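Bon, fil sur le vide-grenier de traduction que j'appelle ma vie professionnelle. Sujet du jour : les sous-titres de 4 épisodes d'une série que personne chez Dimia n'a regardée avant de me l'envoyer.

La série s'appelle Plesard. Polar de montagne, beaucoup de neige, un commissaire qui mange en réfléchissant. Il mange énormément.

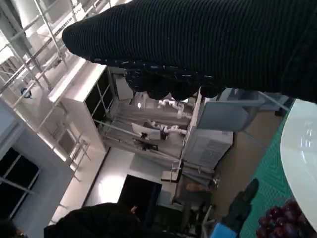 2311 répliques au total. Presque 24 heures de travail rien que pour l'épisode 2, celui du procès, avec trois avocats qui se coupent la parole en dialecte.

Le dialecte, parlons-en. Le client veut « quelque chose de régional mais pas trop ». J'ai proposé du savoyard léger. Refusé, trop savoyard. J'ai proposé du neutre. Refusé, trop parisien. On en est à un berger qui dit « ma foi » toutes les six minutes.

Kaja Pärn, qui fait la version estonienne, a tout simplement ignoré la consigne. Validée du premier coup. Je prends des notes. 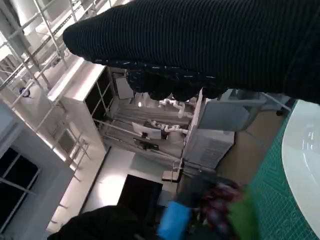
Ensuite il y a les jurons. Le commissaire en a un seul, inventé par les scénaristes, à base de chèvre. Sept syllabes, et il le crie en une seconde. Le mien tient en quatre mais on a perdu la chèvre, et je m'en veux un peu.

Le chien s'appelle Nông. Le script hésite entre Nông et Nong selon les pages, le logiciel de Dimia mange l'accent circonflexe une fois sur deux. J'ai ouvert un ticket en février. On m'a répondu « quel chien ? »

Relecture demain à 8 h. Si quelqu'un a un juron ovin ou caprin en moins de trois syllabes, mes messages sont ouverts. Pas « bique », déjà refusé.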